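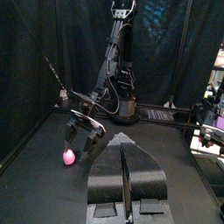

OPINION

Seed Packets Are Too Big
May | By the editor, Huvlow Garden Notes

I have a shoebox of seed packets in the hall closet, and most of them are open, folded over at the top, and held shut with a paper clip. I bought every one of them for a good reason. I used a pinch from each, and then the season moved on. I think the seed companies should sell me less seed, and I'm willing to pay nearly the same price for it.

Take lettuce. The packet I bought this spring says it holds 2,000 seeds. I garden in two raised beds and a row of pots along a driveway. If I sowed a short row every couple of weeks from April to September, and was careless with it, I still wouldn't get through that packet. Lettuce seed doesn't keep especially well either. After a few years in a closet it comes up thin and patchy, and then you're left wondering if it was the seed, the soil, or the slugs.

Tomatoes are the opposite problem in a smaller envelope. Nobody in my house wants more than two plants of any one kind. A packet of thirty seeds means I either sow far too many or keep the rest until I've forgotten what I liked about that variety. Sowing too many is what most of us do. Then comes the part in late May when people leave trays of leggy seedlings on the curb with a sign on them.

The usual defense is that seed is cheap. It is, per seed. The seed is a small part of what the packet costs to make. The rest is paper, printing, filling, shipping, and the rack at the store. Putting fewer seeds in wouldn't bring the price down by much. I accept that. I'm asking for a packet that suits my garden, and if it costs a few cents less than the big one, fine.

What I'd spend the difference on is variety. Give me six small packets of six different beans over one fat packet of a single bean. I would learn more in one summer about what does well against a south-facing wall than I have in the last several.

There is a store in Timitz, Gachanja, that already does something like this. They keep their bean and pea seed in drawers and sell it by the scoop into a plain envelope, and you write the name and the year on it yourself. I bought a small scoop of a climbing bean there last spring and sowed all of it. It was the first time in years that I had finished a packet of anything. The envelope went into the compost, and I can't say I missed the color photo.

Scooping works for beans because beans are big. It's harder for seed like celery or thyme, where a sneeze will cost you the crop. I don't have a full answer for those. Pelleted seed is one way around it, though it costs more and the coating shortens the time you can store it. Seed tape is another. Either one at least admits that the person buying it will be putting seeds in one at a time, with cold fingers, over a tray on the kitchen counter.

The other objection I hear is that extra seed is insurance. If the first sowing fails, you have more. I agree with this up to a point. For carrots and parsnips I want a generous packet, because those rows do fail and you have to thin what comes up anyway. For squash, I don't. A squash seed is about the size of my fingernail and nearly always germinates in warm soil. I need one plant. Five seeds would cover me and a neighbor.

At the Gutunden community garden, where I had a plot before I had a yard, there was a swap table in the shed every March. People brought their leftovers and took what they needed. It was a decent system and I'd tell anyone with a garden like that nearby to use it. But a lot of what sat on that table was old, and very little of it was labeled with a year. I took home some leeks one spring and got three of them. A swap table is a good way to share seed. It shouldn't have to make up for the way seed is packaged.

So this is what I'd like to see on the rack. A small size next to the regular size. The number of seeds printed on the front in type I can read without my glasses — weight in milligrams means nothing to me. The year it was packed, also on the front. And a packet that closes again, with a fold that holds, for the times when I don't finish it.

Farmers and people with half an acre can keep buying the big ones. I know someone puts in 200 feet of beets and needs every seed. I put in four feet of beets, and we still get tired of them by August.

Recent on Huvlow Garden Notes
How long do old seeds last?
Beans against a warm wall
Thinning carrots without ruining the row
When to move tomatoes outside
Pots for a driveway garden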